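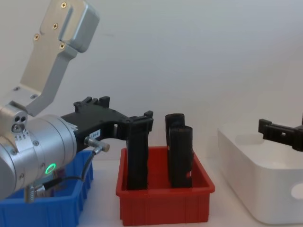
Print | E-mail

Tâm Mai lost her first race by a margin she declines to discuss and lost her second by 42 votes, which she brings up before I have my coat off. She is running again for county commission in Cundholm, on the Longevity ticket, and the ballot will once more list her as "Other."

"I've asked them about that," she says. "The clerk told me the software has a field for Republican, a field for Democrat, and a field for Other. I said we could be 'Other (Longevity).' She said the field doesn't take parentheses."

We're in her kitchen at 7 a.m., the only hour she had. Mai is a pharmacist by trade and talks like one: quickly, looking slightly past you at the line. Her party wants public money for research on aging, a legal right to try unapproved treatments, and, further down the platform, a clause on the legal standing of uploaded minds. I ask how the last one plays at the door.

"It doesn't come up at the door. At the door it's drainage."

Drainage has been good to her. Kragh Road floods every October, and Mai has been to more meetings on the subject than the sitting commissioner, Teodor Kristiansen, who has held the seat long enough to have a culvert named after him. (It is one of the ones that backs up.) She insists there's no contradiction between culverts and living to 150.

"If you expect to be here in a hundred years, you care a lot more about concrete," she says. "Teodor thinks in budget cycles. I'd like to be on Kragh Road in the next century, and I'd like to be able to drive on it."

Getting on the ballot took 2,000 valid signatures and a $200 filing fee. The fee, she says, was the easy part. The signatures were gathered mostly outside the supermarket by Snædís Bergmann, her campaign manager, who wanders in halfway through our talk and eats standing up.

"People will sign anything if you say it's for ballot access," says Bergmann. "Then they read the name of the party and want to tell you about their knees."

Does she mind?

"Knees are our issue. I wrote them all down."

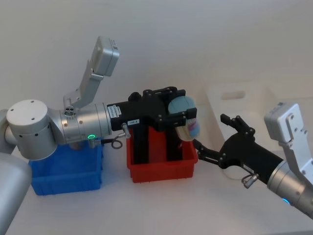
The trouble with purists

The party has had a hard year internally. A faction led by Lærke Þórarinsdóttir walked out in the spring over the platform's wording on death, which the majority called "a problem" and the minority wanted called "the problem." The breakaway group now meets under the name Setard. Mai says the two sides are on speaking terms, though the speaking is mostly done in the newsletter's comments.

"Lærke's a serious thinker. She also thinks running for county commission is beneath a movement that wants to end mortality. I told her somebody has to fill out the forms."

I mention that Þórarinsdóttir has called her a "drainage candidate."

"I put it on the flyers," says Mai.

She's touchier about the charge that longer lives are a hobby for the rich. Her answer takes a while, and Bergmann leaves to find her keys during it. The short form is that the rich already live longer, that she sees this at the pharmacy counter every working day, and that a county clinic would do more about it than another panel discussion would.

"I've been on the panels," she says. "They have very good sandwiches."

Would she take the job if it meant dropping the uploaded minds clause? She thinks about this longer than I expected — long enough to rinse two cups.

"I'd move it to an appendix."

Print this article | E-mail this article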